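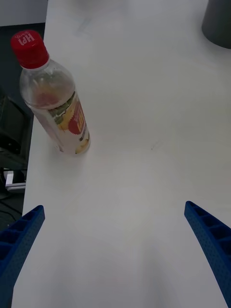 Bottle bank opens at Starkcombe library

I've been dropping my half-finished drinks in the wrong bin for years, so I was chuffed to see the new bottle bank by the library's side door this August. It takes clear plastic with the lid left on – just tip the dregs out first, please! The old one at Urville Road took 1,873 bottles in its last 3 months, and the new one holds 400 before it needs emptying. Glass still goes to the Altance yard. I took 19 down on my first go (the car boot was a disgrace) and it was open until eight in the evening.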